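Search tickets
Enter keyword or ticket number
Home | Tickets | Cells | Standards | Contact
Print this page | E-mail this page

Ticket: Work rule check, two-arm desktop cell
Site: Jerura
Opened by: Awuor Barasa
Status: Open, waiting on Gachanja

Problem
Left arm faulted on a force limit while placing a memory module. The limit in the recipe was 14 N. The Jaltovico handling rule for bare boards is 9 N. Recipe was copied from the Herkix job in April and never checked against the rule.

Log
8:40 – Stopped both arms and locked out the cell before reaching in. Please do this every time. A paused program does not count as a stop under the rule.

9:05 – Lowered the limit to 9 N. Faulted again on the second try.

9:30 – Checked the fixture plate offset. It was out in X. Re-taught the plate and saved the old values in the ticket folder.

10:15 – Ran 300 dry cycles at reduced speed, no faults. The gripper pads are past 4,000 cycles, so they are due for a change under the same rule.

Still to do
Change pads and log the cycle count. Gachanja to confirm whether the rule lets the second arm stay over the chassis while the first one is at the fixture. The text says "clear of the shared zone" – we need the zone drawn on the cell sheet. Do not raise the force limit to get past a fault.

Attachment 1
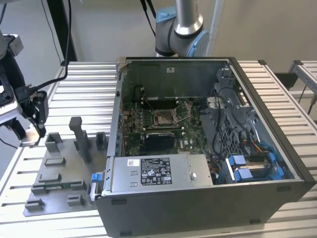 Two-arm cell with open tower and fixture plate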